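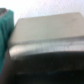 So is the old creamery going to be apartments or not?

Going by last night's council meeting, it will be, if the parking thing gets settled by September. The rezoning passed first reading. There are two more votes on the money side and one on the site plan, and then they can pull permits. I was there until almost 10 and my notes are a mess so bear with me.

For anyone new here, the creamery is the brick building at the bottom of Hollance Street, the one with the loading dock facing the river. Closed since before my kids were born. The town took it for back taxes and has been trying to hand it to somebody ever since. First it was going to be a brewery. Then a charter school, for one summer. Then nothing, for years, except a fence.

Now it's Festley, the developer out of the county seat. They want 37 units. Mostly one bedrooms, a handful of twos, and a couple of studios up under the roof where the ceiling slopes. Thirty-one of them would be held at the income limit and the rest go at whatever the market says. I asked what the market says and didn't get a number. I asked twice.

Rent for the smallest income limited ones was given as $700 a month, heat included. That's the figure that made people sit up. My neighbor's daughter is paying a lot more than that for half a duplex with a bathroom window that doesn't shut.

Parking

OK so this took over an hour. The code says one and a half spaces per unit and the lot doesn't fit that, not even if they tear down the old scale house (which they want to do anyway). Festley asked for a variance down to one per unit. Ravinder Bélanger, who's on the planning board and lives right across from it, spoke against the variance but for the building. He was pretty clear about that. His worry is winter. When the overnight street ban is on, where do the extra cars go? Fair question. Hollance is narrow and the plow already takes out a mailbox or so every year.

Somebody in back suggested the church lot. The church was not in the room.

Then a long back and forth about whether one bedroom people own one car or two. A man in a green jacket said he owns three and lives alone. The chair asked him to please sit down, which he did, eventually.

Where they left it: Festley goes back and draws a version with angled parking along the river side, and the town engineer looks at whether the bank can take it. I'd bet on no, that bank has been sliding since the flood. But I'm not an engineer.

The tax break

This is the part I care about and it was over in maybe ten minutes. The plan is to freeze the assessed value at what it is now and step it up over the years until it's paying full freight. Darcy Lemieux from the finance office had a chart on the projector. I couldnt read it from where I was sitting and I don't think the front row could either. She said copies would be at the clerk's window. I'll go get one this week.

My own view, for what it's worth. The building pays zero right now. Has paid zero the entire time the town's owned it, and we pay to mow it and board it up and we paid for the fence. So a small amount of something doesn't bother me. What does bother me is that nobody asked what happens if Festley sells. Does the freeze go with the building? Does the income limit? I put that in writing and gave it to the clerk on my way out and she stamped it, so it's in there somewhere.

I did like that they're keeping the brick. The drawing had the old painted lettering left on the river wall, and the dock turned into a sort of covered porch with mail boxes. There was talk of a laundry on each floor. An elevator too, which they'd have to have. My mother has been asking about this place since the first rumor – she's done with stairs, she says, and done with me shoveling her out and doing it wrong.

The Roussel people

Some folks came over from the Roussel side of the bridge to say the traffic study was done in the wrong month. They're right. It was done when school was out. Of course the cars were light. The council said they'd ask for new counts, and the consultant, who was on the speaker phone and kept cutting out, said sure but it would cost extra. Not clear who pays. Put that on the list.

Also the sewer. The line under the bridge is old and there was a whole exchange about capacity that went over my head. Public works said it's OK for this project and maybe not for the next one. I'd like to know what the next one is, frankly. There's been a survey stake in the field behind the feed store for a month now.

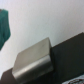

What's next

The second reading is next month. Site plan goes back to the planning board before that and it's open to the public, upstairs, the small room with the bad chairs. If you want to speak you sign the sheet by the door before it starts. They were strict about it last night and a woman who'd driven in from Flerneck Road got told no. She stayed anyway and talked to half the council in the hallway after, so I guess it worked out.

If you can't come, write. The clerk takes letters and emails both. Put your street on it. They read the ones with a street on it first, or thats what I was told.

Things I still want answered, mostly so I remember:

Who gets first crack at the income limited units. Is it people already living in town, or is there a lottery, or what.

Does heat included mean electric heat, and who sets the thermostat.

Pets. Nobody said a word about pets and my mother's cat is not negotiable.

What happens to the walking path behind the dock during construction. The fence line on the drawing goes right over it. I use that path, the high school cross country team uses that path.

Whether the sale and the limits stay put if the building changes hands (see above).

I'll post the finance chart when I've got it, if it scans OK. My scanner does a gray stripe down one side so you might be missing a column. And if anyone took better notes on the sewer part please send them to me, same email as always. I have half a page that just says "pump??" and an arrow.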